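Support Log > Discovery Layer > Full-Text Links

Resolved: full-text links missing on Jacquet pamphlet records
Posted in May by the Pullard Library metadata desk

Problem as first reported: a patron at the reference desk looked up a state highway pamphlet in Zarnilell and got a lovely catalog record with no link to the scan. The scan exists. We made it! A search for the same title straight in the Jacquet viewer opened it on the first click.

We checked a few neighbors and it got worse. The Jacquet Collection has some 3,000 pamphlet records, and whole runs of them were showing the gray "Request item" button where the blue "Read online" button should be. Monographs looked fine. Maps looked fine too, and maps always break first around here, so we were curious right away.

Environment: Zarnilell hosted catalog, nightly harvest from our repository, links built by the Fatport resolver.

9:20 a.m. — Cleared the Zarnilell display cache and reloaded. No change. Tried a private window and a second browser, same gray button.

9:45 a.m. — Pulled one bad record and one good record and put them side by side. Both have an 856 field. Both URLs open if you paste them into the address bar. So the files are in place, the addresses are right, and something between the record and the button is dropping them.

10:30 a.m. — Reran the harvest on a small batch of 200 pamphlets. It finished clean, with no errors in the report, and 14 records still came back without links. That was the first really useful thing we learned, as the other 186 were now correct. Saved the list of bad ones and started reading through it.

11:15 a.m. — Found it, or at least found the pattern! Every one of the bad records has a series statement with a slash in it, the old style of numbering the agencies used (Bulletin 7/B and so on). Fatport reads the series number when it builds its lookup key, and the slash cuts the key short. The resolver then finds no match and quietly tells Zarnilell there is no online copy.

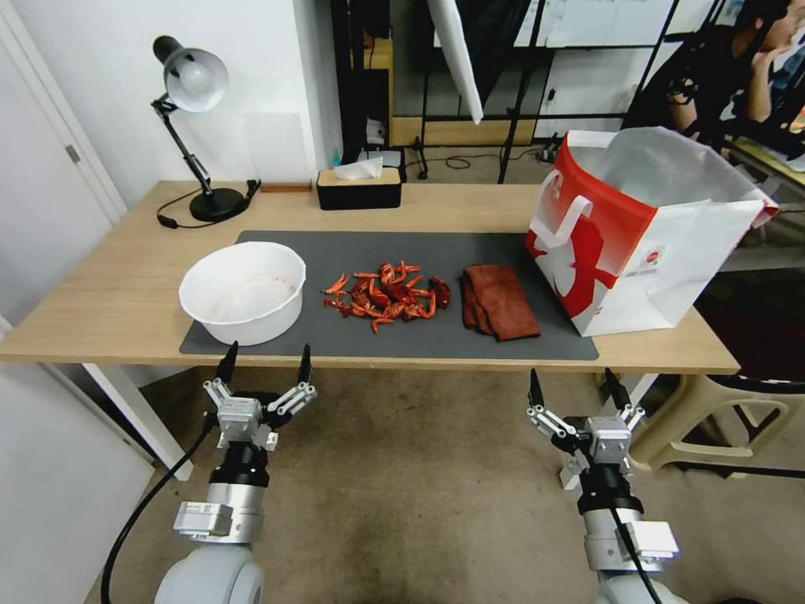

Dried red chili peppers on the desk mat, with the basin and the folded towel.

1:10 p.m. — Opened a ticket with Fatport support and attached the batch list. They wrote back inside the hour, which was wonderful, and confirmed that slashes have to be encoded before the key is built. There is a setting for it under Source Profiles, called "Encode reserved characters." Ours was off. It was on in the old profile, and we must have missed it when we copied the settings over in the spring.

1:50 p.m. — Turned the setting on, saved the profile, reran the same small batch. All the links came back. We cheered a little.

2:15 p.m. — Started the full harvest for the Jacquet pamphlets. Please don't edit records in that set while it runs, your changes may be overwritten.

4:40 p.m. — Full harvest done. Spot-checked 10 records from different agencies, including the highway pamphlet that started all this. Blue button on every one, correct scan behind every button.

If you see this on your own records:
Look for a slash, a question mark or a pound sign in the series field.
Check that the 856 URL opens by itself.
In Fatport, go to Source Profiles, pick your source, and turn on "Encode reserved characters."
Save, then reharvest. Saving alone does not rebuild the old keys.

Still open: the button on the mobile view takes a few seconds to turn blue after the page loads. The link works once it appears. We have a separate ticket in with Zarnilell for that and will add their answer to this page.

Big thanks to the patron who asked about road grading. These pamphlets are a treat to read — the culvert one has fold-out drawings — and it is great to have them showing up in search again.

Status: closed, pending mobile fix

Pullard Library Systems Support | Contact the metadata desk | Back to top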